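Local Politics | Newsletter

February 12, 2018
By the Flemmont Ward Newsletter

The council has found money for defibrillators, and we have questions

The council voted in December to put a defibrillator in every public building in Flemmont. It is hard to be against that, and we aren't. A machine on the wall of the library is better than a bare wall. All the same, we have read the motion twice now and we are less cheerful about it than the press release was.

The motion runs to a single page. It says the machines will be bought, fitted and "made available to the public". It does not say when, and it gives no date by which the council must report back. Anyone who followed the business of the Clasov Road crossing will know what happens to promises without dates. That crossing was agreed, welcomed, photographed and agreed again, and people are still running across to the bus stop.

Then there is the matter of doors. Of the buildings on the council's list, four are locked by early evening and stay shut on bank holidays. The sports pavilion at Flunerell is open only when somebody has booked it. A defibrillator behind a locked door is of use to whoever happens to be inside with it. Outdoor cabinets were raised at the December meeting and the minutes record that officers would "look into the options". We asked what the options were. We were told they were being looked into.

Cost is another thing. The council has set aside money for buying the machines, and says the sum is enough. Perhaps it is. But pads go out of date and batteries run down, and both have to be replaced whether or not the machine has ever been used. The motion has nothing on this. When we put it to the council's press office, the reply said that upkeep would be met "from within existing budgets", a phrase we have heard before about the park toilets. The park toilets are closed.

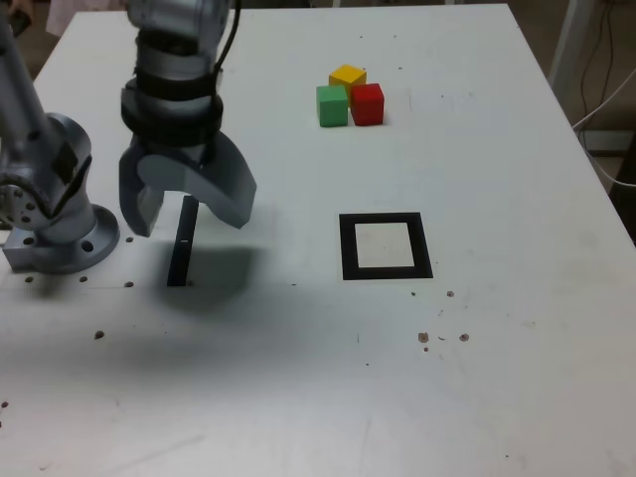
Who will check that the machines work?

At present the job falls to whoever manages each building, with no set timetable and no central record. The council says it expects managers to make regular checks, but it has not said what regular means, and the two managers we spoke to had not been told the duty was theirs.

We would like to see a short public list, kept on the council's website, giving each machine's location, the hours it can be reached and the date it was last checked. This would cost next to nothing. Our ward councillors say they are sympathetic to the idea. They were sympathetic about the crossing too.

Training is the part of the plan that has been talked up the most. The December press release promised that 100 residents would be offered a free session in basic resuscitation. We looked for how to book a place and could not find it. The phone line passed us to the leisure team, who passed us to the Lytvynenko Hall, where the booking desk had heard of the sessions but had no dates for them. It may be that all of this will be sorted out by spring. If so, we will gladly print the dates here, in large type.

There is also the question of who gets the places. If the sessions are run on working mornings, as the last round of council courses was, then they will be filled by people who are free on working mornings. Shop staff, drivers and parents on the school run will miss out again, and they are out and about in the town all day. An evening session or two at Lytvynenko Hall would help. So would one at Flunerell, where the bus back into town stops early and residents are tired of being told that everything is happening in the centre.

None of this should stop the council getting on with it. Buy the machines. But put the dates in writing, and tell us which doors will be open.

The motion comes back before the full council at its next meeting, under item 10. Members of the public may speak for up to four minutes if they give notice to the clerk beforehand. The form is at the town hall front desk, and there is a copy on the noticeboard outside Lytvynenko Hall.

Contact the newsletter | © 2018 Flemmont Ward Newsletter | Back to top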